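Galería -- Sala de textiles de la Fundación Furtado

La Fundación Furtado presenta en esta página una selección de materiales de su programa de cuidado y ordenación de prendas, abierto al público desde mayo. El recorrido comprende 14 piezas y conjuntos de mobiliario auxiliar, procedentes en su mayoría de la donación Cuervo. La coordinación corresponde a Nidia Cuervo y la catalogación, a Milagros Cuervo.

El fondo textil de la institución reúne 1.438 prendas inventariadas, de las cuales se exhibe una parte reducida en cada temporada. El resto se conserva en el depósito de la planta baja, en condiciones controladas de luz y humedad.

Percheros y perchas

La serie dedicada al colgado doméstico atiende a los muebles de pequeño formato, concebidos para dormitorios infantiles y recibidores. Se han preferido las maderas claras y los modelos con bandeja inferior, que permiten guardar calzado o prendas dobladas bajo la barra.

Las perchas de plástico de colores se incorporaron al fondo en una segunda entrega -- la denominada serie Visow -- y se muestran junto con el mobiliario.

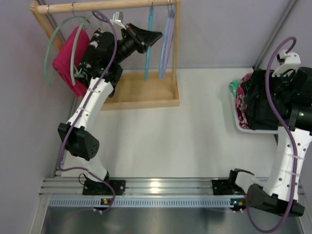

La catalogación de esta serie sigue el mismo criterio que la del mobiliario mayor: material, sistema de sujeción y estado de conservación. Las fichas completas pueden consultarse en la sala de lectura, previa solicitud por escrito.

Perchero de madera clara con barra redonda y bandeja rectangular de bordes bajos. Perchas de plástico en verde pálido, turquesa, azul claro y lavanda.

Información para visitantes

Los grupos de hasta 20 personas podrán concertar visita con la secretaría de la Fundación. La reproducción de las imágenes de esta galería requiere autorización expresa.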